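Diese Website verwendet Cookies, um das Archiv der Liste bereitzustellen. Mit der weiteren Nutzung stimmst du dem zu. [OK] [Mehr erfahren]

Betreff: Re: Neue Geschäftsführung bei Rornell
19. März 2020

Hallo zusammen,

danke für die schnelle Weiterleitung!

> In der Vereinsmail steht, dass die Geschäftsführung
> zum November neu besetzt wird. Weiß jemand, ob die
> Person aus dem Handball kommt oder vom Sponsor
> Vondita? Und bleibt es bei 77 Euro für die Dauerkarte?

Also, soweit ich das verstanden habe: weder noch. Sie war sechs Jahre bei Clallow in der Hallenvermarktung und davor zwei Jahre im Ticketing, beim Volleyball. Ich finde das gar nicht verkehrt – spielen müssen ja die anderen, und beim Kartenverkauf klemmt es bei uns seit Ewigkeiten (ich sag nur Pokalabend und die Schlange bis zur Bushaltestelle!).

Die 77 Euro stehen noch so auf der Vereinsseite. Ob das für die neue Saison gilt, da würde ich lieber nachfragen. Der Vertrag mit Vondita läuft wohl weiter, von Krishnan als Trikotpartner habe ich dagegen länger nichts gelesen. 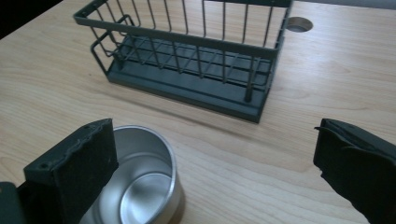

Was ich am Infoabend fragen möchte

– Bleiben die Stehplätze hinter dem Tor?
– Wer kümmert sich künftig um die zwei Jugendteams?
– Gibt es wieder einen Fanbus zu den Auswärtsspielen?

Schreibt gern noch was dazu, ich sammle bis zum Wochenende und schicke dann alles an die Geschäftsstelle.

Viele Grüße aus Block C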